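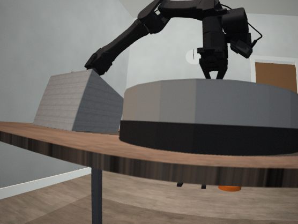 Amthorpe packing floor: what do people do now?

benchwarmer_zm
They put the arm on our kitting line in October. It does 140 trays a shift. Subira Waweru used to do 200, and she also knew everyone's birthday. Management calls the change "freeing her up." She has been freed up to stand next to it and press Resume.

oldpallet
How often does she press it?

benchwarmer_zm
Depends who you ask. The Fornell dashboard says 3 times a shift. Subira says the dashboard should come down and visit.

nightside
Going to disagree a little. I did kitting for years and my wrists sound like a bag of chips. If a machine wants that job it can have it. I'd take the Resume button.

oldpallet
At the same pay?

nightside
Okay, well, there's that.

Z_Mutiso
Zawadi Mutiso, second shift, same building. We got the training, all 838 slides of it. I can now clear a fault and I got a small raise for it, so I'm not as gloomy as some. What I miss is talking. You used to have a person across the bench. Now you get a chime.

benchwarmer_zm
The raise was first and second shift only, by the way. Nights got a lanyard.

nightside
It's a decent lanyard.

oldpallet
Ask for the raise in writing before they roll out the second cell. We waited at Simiyu and we're still waiting.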